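Alabeo de tapas: segunda tanda de pruebas

Sigo con el problema de las tapas que se curvan hacia fuera. En la entrada anterior lo atribuí a un exceso de humedad en la cola y me quedé corto. He repetido las pruebas con el mismo cuaderno, un bloque cosido de 422 páginas, y la variable que más pesa es la dirección de la fibra, con diferencia.

El papel y el cartón hechos a máquina se dilatan sobre todo en perpendicular a la fibra. Al encolar una guarda, el papel absorbe agua, crece a lo ancho, se pega ya dilatado y al secar tira del cartón. Si la fibra de guarda, cartón y tela corre paralela al lomo, la tensión se reparte y una cara compensa a la otra. Con una sola pieza cruzada aparece una torsión que la prensa no corrige – solo la retrasa unos días.

Para la tapa usé cartón Listutden, que compro en Marino ya cortado. La etiqueta no indica la fibra. La compruebo doblando la plancha con las dos manos en ambos sentidos: cede antes cuando el eje del doblez es paralelo a la fibra. En papeles finos prefiero humedecer una tira de 40 mm y ver hacia dónde se enrolla. El eje del rollo marca la fibra.

La cola fue una mezcla de PVA y engrudo de almidón, 60 partes de la primera y 40 del segundo, en peso. El PVA solo agarra demasiado rápido para colocar una guarda grande sin arrugas. El engrudo solo da tiempo de sobra, pero aporta mucha agua. Preparé un bote de 500 g y sobró bastante; lo que queda en la nevera pasada una semana lo tiro, porque el almidón se licua y pierde mordiente.

Natália Šimek me escribió a propósito de la primera entrada para recomendarme encolar el cartón en lugar del papel. Lo probé en dos tapas. El alabeo baja, pero el borde de la guarda queda mal adherido si no se insiste con la plegadera. Para formatos pequeños me parece aceptable. En folio no lo haría.

Sobre el prensado: cambio los secantes a la media hora, otra vez a las dos horas y luego los dejo toda la noche. Los míos de diciembre se quedaron puestos dos días enteros y salieron con manchas, culpa mía.

Queda pendiente el corte, que influye en la escuadra de la tapa más de lo que yo suponía. Corto siempre con regla de acero y varias pasadas ligeras, la primera casi sin presión, para que la cuchilla no derive siguiendo la fibra. Debajo hace falta algo que ceda un poco y que se pueda reponer. Una lámina grande de cartón color canela tendida sobre la mesa, como la de la foto, sirve para el encolado y para trazar; para cortar pongo encima la base autocurativa, porque los surcos viejos del cartón desvían la punta. En la próxima tanda mediré la desviación con galgas y con tela de dos gramajes.

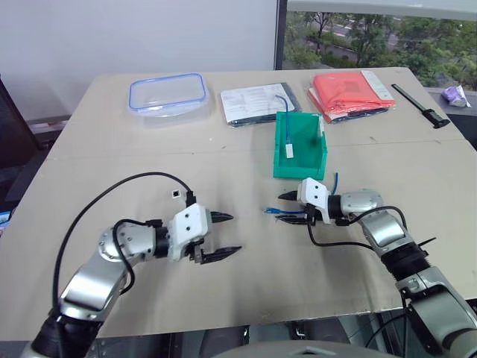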